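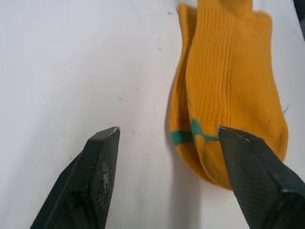 ## 4. Your first pair: casting on and knitting the cuff

You've wound your yarn and knitted your swatch, so now for the fun part! The Zinham is a plain top-down sock with a ribbed leg, and it's a lovely one to learn on – the ribbing stretches to fit almost anyone, and it forgives a slightly uneven hand.

**Before you start, have ready:**

- your swatch, washed and dried flat
- a set of 5 double-pointed needles in the size that matched your swatch
- one stitch marker that opens and closes
- a blunt darning needle

### 4.1 Casting on

1. Pull out a long tail of yarn, a good arm's length, and make a slip knot on one needle.
2. Cast on the number of stitches given for your size in the table in section 3. Keep them loose. If you tend to pull tight (I do, always have), hold two needles together and cast on over both, then slide one out.
3. Share the stitches evenly over four needles. The fifth is your working needle.
4. Lay the whole thing on a table and check that the bumpy edge of the cast-on faces the middle all the way round.
5. Bring the first and last needles together and knit the first stitch firmly. Clip the marker into it.

> **Caution:** A twist in the cast-on can't be undone later. Check again at the end of the first round, when you can still untwist it between the needles.

### 4.2 The ribbing

1. Knit 1, purl 1 to the end of the round.
2. Repeat until the cuff measures 5 cm.
3. Carry straight on in the same rib for the leg. Stop when you reach the length you want above the heel.

The first few rounds feel like wrestling a hedgehog. Keep going! By the third or fourth the needles settle down, and after that the ribs start to line up in a really pleasing way.

**Note:** Give the yarn a small tug as you move from one needle to the next. This stops ladders (those loose columns of stitches) from forming at the corners. If you get one anyway, move two stitches along to the next needle every few rounds.

**Note:** Lost your place? Look at the stitch below the one you're about to work. A smooth V means knit, a little bump means purl.

### 4.3 Trying it on

Slip your stitches on to a length of spare yarn and pull the leg over your foot. It should go over the heel without a struggle and sit snugly above the ankle.

- **Too tight at the top:** the cast-on is the culprit. Start again over two needles.
- **Too loose all over:** go down a needle size.
- **Too short:** lucky you, just knit more.

Ward Bakker, who test-knitted the largest size, added 3 cm to the leg and had plenty of yarn left.

When you're happy with the fit, put the stitches back on the needles and turn to section 5 for the heel flap.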